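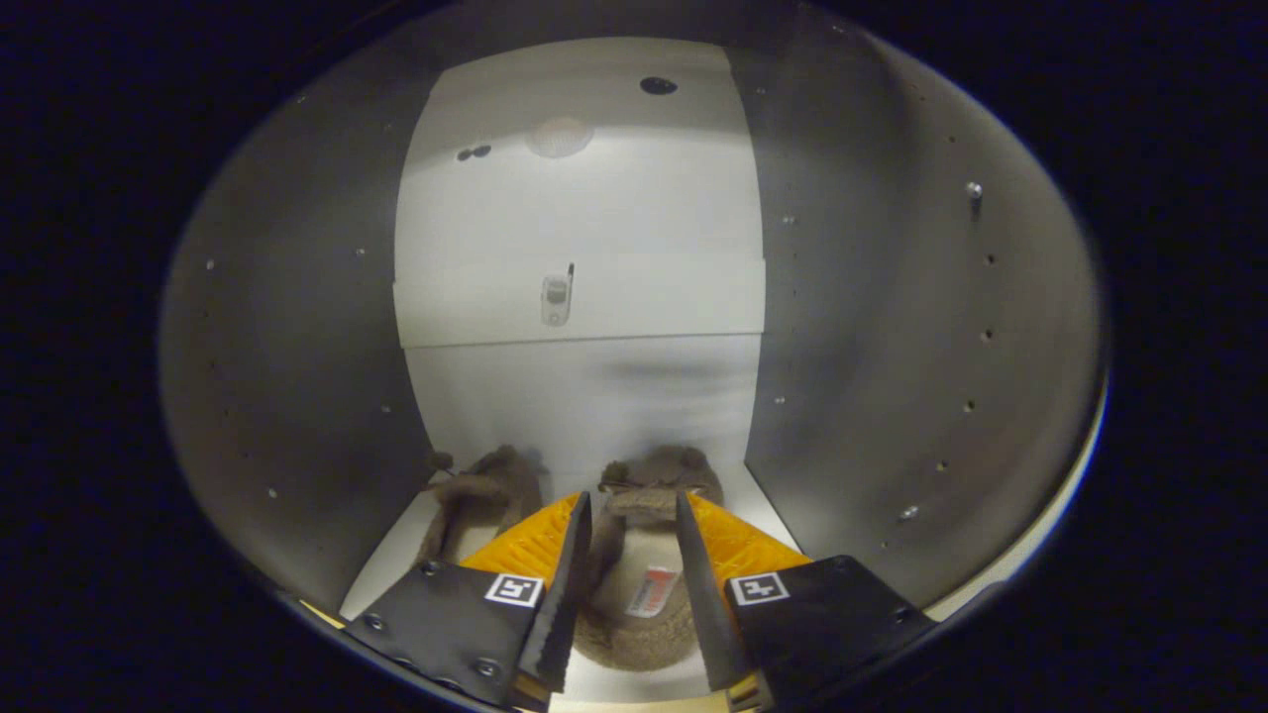
A slipper is a light, low-cut item of footwear worn indoors and put on or taken off without laces, buckles or other fastenings. The plush slipper is a type in which the outer is made of a long-pile fabric, usually polyester, over a padded foot. The outer and the lining need not match: a shaggy light brown outer may be paired with a slightly paler, fleecy interior, and a small label, such as a white one with red markings, may be placed on the lining inside the shoe. Plush slippers are sold in pairs, and in many designs the left and right differ only slightly in outline.

Construction

The plush slipper has four main parts: the upper, the lining, the insole and the outsole. The upper is cut from knitted pile fabric with the pile lying towards the toe, so that brushing does not lift it against the wearer's hand. Pile length in household slippers ranges from short fleece to a long shag. The insole is a layer of foam or felt covered with the same cloth as the lining. Outsoles are made of felt, suede, moulded rubber or a thin foam sheet, the last often printed with raised dots for grip.

In the turned method the upper is sewn to the sole inside out and then reversed through the foot opening, which hides the seam. The method suits soft soles only. Stiffer soles are glued or stitched on from the outside, and a binding tape covers the join.

Types

Open-back slippers, also called mules or scuffs, cover the toes and instep and leave the heel free. Closed-back slippers have a raised heel rim, sometimes stiffened with card or plastic. Slipper boots extend above the ankle. A hanging loop is fitted to some closed-back models at the rear seam.

Regional production

The workshops of Kurkomwood made felt-soled slippers from offcuts of coat cloth before changing to synthetic pile. Arlindo Cavalcanti, whose survey of the trade covers 27 workshops, gives the output of the largest, Talukder, as 468 pairs a week at its peak, with the busiest period beginning in August. Neltura, a later firm, introduced a removable insole — sold separately under the name Flelow — which could be washed without wetting the sole. The survey does not record when production of the insole ended.

Care

Most plush slippers with foam or felt soles are washed by hand in cool water with a mild detergent. Machine washing is possible where the maker allows it, normally in a mesh bag on a short cycle. Tumble drying and radiators are avoided, as heat mats polyester pile and softens some adhesives. The slippers are stuffed with towelling and left to dry in moving air, and the pile is then loosened with a soft brush.

A pair with a 200 gram pile fabric takes longer to dry than one in thin fleece. Storage is usually on an open rack or the floor of a cupboard, side by side. Stacking flattens the pile of the lower pair — an effect only partly reversed by brushing or steam.

See also: Moccasin; House shoe; Pile fabric; Felt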